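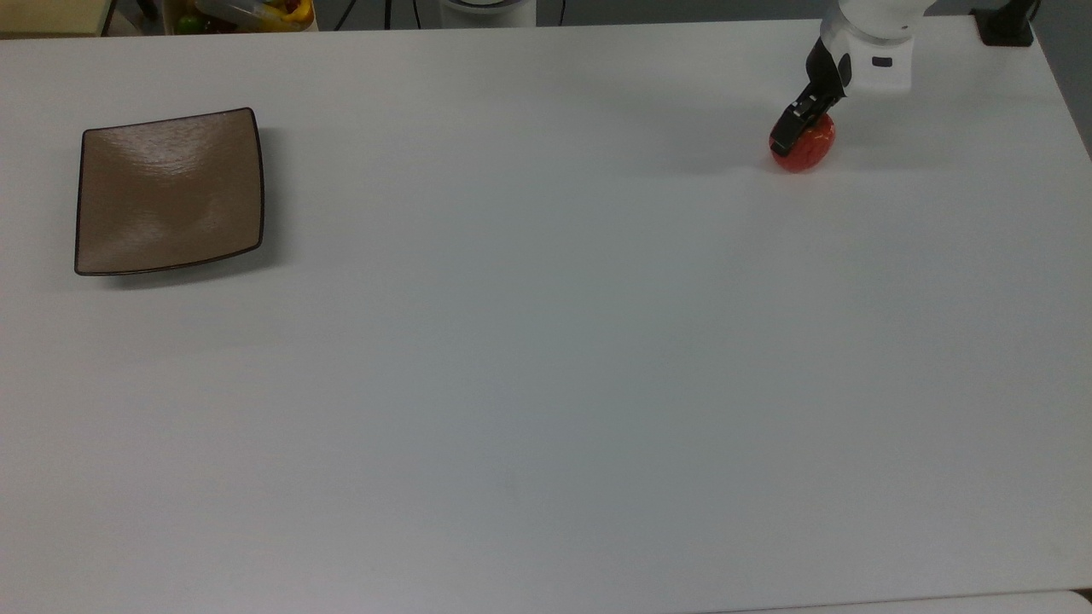
A square brown plate with a darker rim, on a white tabletop.

Flakanthorpe Dining Hall to Replace Round Plates in August

The Flakanthorpe residence dining hall will change its everyday tableware in August, when square glazed plates will take the place of the round white ones now in use. The order, placed with the tableware supplier Josum, covers 692 plates and will be delivered in 2 shipments.

The new plates are shallow, with rounded corners and slightly raised sides, and have a glossy finish in a light mocha brown. Dining Services selected the color after a trial at the Stisum Street café, where plates in 8 finishes were used at lunch and diners were invited to leave written comments. White was the second choice. Several respondents wrote that the brown was easier on the eye under the hall's ceiling lights, and a smaller number objected to the square shape, mainly on the grounds that it takes up more room on a tray.

Tray size was reviewed before the order was confirmed. A dinner plate, a bowl and a glass will fit on the current trays — the side plate will not, and bread will be served from the counter on paper liners. Bowls, mugs and flatware remain unchanged.

The dishroom racks will be adjusted while the hall is closed for summer cleaning. During that period meals will be served in the Zacharopoulos Room from 7:30 a.m., with the usual menu and a reduced salad bar. Meal plan balances are not affected.

Round plates in good condition will be offered first to campus kitchens and student organizations. Requests should be made in writing to the Dining Services office and should state the number of plates needed and a contact for pickup. Chipped or cracked pieces will not be given out.

Residents who have plates from the hall in their rooms are asked to return them to the dishroom window before the changeover.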